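Towels, and how many a house needs

24 June 2024

I have been sorting out the airing cupboard. It should have been an afternoon and it took three days, mostly because I kept stopping to try things on the shelves and then taking them off again.

When we moved in, the cupboard came with slatted shelves and a boiler. The boiler went two winters ago, which left a tall, narrow gap that got filled with whatever was in my hand at the time. Spare pillows, a sleeping bag, the picnic rug, a bag of curtains from the old flat that don't fit any window here. The towels were at the front, so every time somebody wanted one the stack leaned out and had to be pushed back with a shoulder while the door was closed.

I took everything out and put it on the spare bed. Then I counted, as I had been telling Coralie for months that we had too many and she had been telling me we didn't. There were 91 pieces, counting flannels, tea towels and the two bath mats. I wrote it on the back of an envelope and left it on the kitchen worktop for her.

What went

Anything with a frayed hem that had got past the stitching. Anything stiff. I did try the usual cure for stiffness, a hot wash with a cup of white vinegar and no softener, and it helped with the hand towels but did nothing for the old bath sheets. They have been line dried on a windy hill for ten years and I think they have had enough.

The worst ones I cut up for floor cloths. The decent ones that we simply don't use went in two sacks for the animal rescue. Abimbola Aliyu, who lives across the road and drives past it on her way to work, took them for me. She said they prefer plain towels without tassels or loose threads, so I went through the sacks again the night before and snipped off the hanging loops as well.

I kept the beach towels, though we went to the beach once last year.

What stayed

Two bath towels each, two hand towels each, a set for guests, and a pile of flannels that I didn't bother to thin out. Also the small coloured terry ones, which are my favourites and get used for everything: hair, hands, under a drying rack, over the arm of the chair when the cat has been in it. They dry in a couple of hours indoors and they don't take up half the machine.

I had been folding these in quarters and laying them flat, and the one I wanted was always second from the bottom. My sister-in-law Amarachi keeps hers on edge in a drawer like files. I was doubtful about it, as terry is floppy, but it works if the towel has some thickness to it. The fold I settled on is in half lengthways, in half again, and then over once more so there is a firm edge at the top. With the purple and white ones that puts the solid purple band along the top, where it shows.

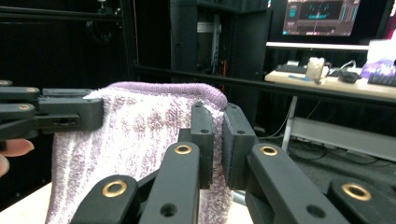 How I fold the bath towels

These are too big to stand up, so they are folded in thirds instead. Lay the towel out on the bed, bring one long side in by a third, bring the other over it, then fold the strip in half and in half again. The shelf is shallow, and a towel done this way comes out narrow enough that the door closes. If I fold them in quarters first they stick out by the width of two fingers, which was the whole trouble in the first place.

I smooth each one with my forearm before the last fold. It gets the air out. Straight off the line they are too springy and it is better to leave them in the basket for an hour.

Flannels I roll. They went in a shoebox to begin with, and now they have a proper box, see below.

The cupboard itself

The slatted shelves were fine once I had sanded them. They had gone rough on the front edges and were pulling threads, and I am fairly sure that is what finished off two of the good hand towels. I used 200 grit paper and then wiped everything down and left the door open overnight. I haven't painted or varnished them. I was going to, but Suleiman Afolabi from the allotment used to fit kitchens and he told me to leave bare wood bare in a linen cupboard, and that suited me very well.

For boxes I bought three from Ratero, the low open sort with a handle cut in the front. One has the small terry towels, one has the flannels and one has tea towels. They were a little wider than the listing said, so the third sits a bit crooked. I thought about sending them back and then couldn't be bothered.

There is a gap down the side where the boiler pipes used to come up. I have put the ironing board in it. Coralie would like a shelf there. We may look at that in July, when the hallway gets done and there will be a drill out anyway.

Smell

The cupboard had a faint smell of damp cardboard at the back, near the floor. I checked the outside wall and it was dry. I think it was just the bag of curtains, which had been put away in a hurry after the move and not opened again. The curtains have been washed and have gone to the charity shop along with the sleeping bag. I put a bar of plain soap in an old sock on the bottom shelf, as my mother does. It is better. I will look again when the weather turns.

A note on washing new ones

I bought one new pair to replace the bath sheets, and they shed all over everything. Wash new towels on their own at least twice. I know this and still put them in with a black jumper, and I have been picking fluff off it since. Clean the filter afterwards too. I got a wad out of ours the size of an egg.

The total now is lower than it was. Coralie has written "and the beach towels?" on the envelope, so that is still under discussion.

Next is the cupboard under the stairs, where there are four umbrellas that I know of and a tin of paint with no label.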